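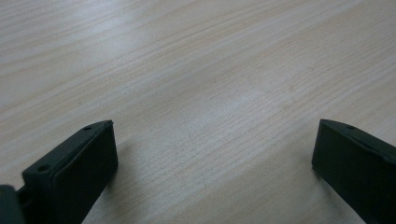 Figure 1. Gripper open over the bare tabletop.

Unit 6: Teaching by Hand
Instructor: Chie Sugiyama

A demonstration is one complete run of the task, performed by a person with the hand-held grippers. Students work in pairs – one demonstrates, one keeps the log. Each pair submits 20 runs.

Open both grippers fully before recording starts. Move at a steady pace and keep the forearms low.

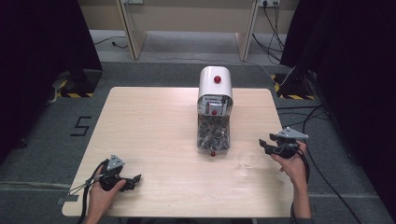

Keep cables clear of the jaws throughout the run. A run in which the cup tips over is logged as failed and kept in the set. Logs go to Tomoyo Oda by the end of October.

Reading: course pack, pages 19 to 28.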